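Wednesday, workshop notebook, June

Spent most of the morning on the big grey machine, mainly going round the top of it with a cloth and a soft brush (the slotted vent is a devil for fluff!). Tiago wants it looking decent before the Gruvari people come, and he's right, it had got grubby. Did the long vent first, then the small slot on the other side, then round the oval collar, where the dust packs in and you have to tease it out. 23 minutes for the collar alone. Ridiculous. 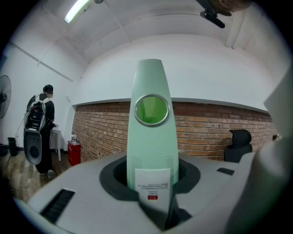
The green upright I only wiped down, no sprays, and I kept well clear of the paper label. I'd like to copy the wording off that label into the front of this book before it gets worn – Imtiaz, if you've already done it, tell me which page! The metal ring round the opening came up lovely with a dry cloth.

Still to do: order more brushes from Prikum (pack of 14, the 50 mm ones were too stiff), and ask Zusia whether the spare collar is ever coming. Also the brick wall wants a going-over with the hoover, I got a faceful of grit leaning on it. Stopped at ten to one for lunch.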